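Questions we receive about buying a road survey unit

Who is this page for?
For councils and small contractors who are planning to buy a self-driving unit for inspecting rural roads. I am Nawal Shawky and I look after the budget side at Pleltholm. My colleague Hatem Kabbaj looks after the machines.

Must we buy, or can we hire first?
You can hire. We advise one season of hire before any purchase, so you learn how many kilometres your team will really cover. The hire fee is $575 per day and it includes the training of two people.

What is usually forgotten in the budget?
Spare tyres, the yearly calibration of the camera, and storage for the recordings. In our first year the storage cost us $1,476 and we had put zero for it. The service plan is $2,814 per year, payable in March.

Which roads are suitable for the first trial?
Please choose a straight sealed road with a clear painted edge line and little traffic. The unit keeps its position from the line, so a good line gives you a fair result to compare with later.
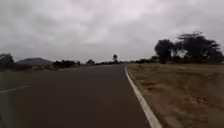
After this you may go to the harder roads, where the paint is old or the shoulder is broken. Write down the cost of each trial separately. It will help when your manager asks why the second month was more expensive than the first.

Does it work under cloud?
Yes, cloudy days are fine for the camera. Heavy rain is not, and you should keep some spare days in your plan.

Can we use our own trailer?
If it carries the weight and has a ramp, yes. Send the measurements to Hatem before you sign.

How long is the delivery?
It depends on the colour and the battery you choose. The large battery takes longer, please ask us for the present date.

Comments

Iman Ramadan
Is the calibration inside the service plan or extra? I could not find it.

Nawal Shawky
Extra, sorry. I will make it clearer in the text.

Brahim Ait Brahim
We hired for one season at Nadby and then bought the small battery. Should have bought the large one.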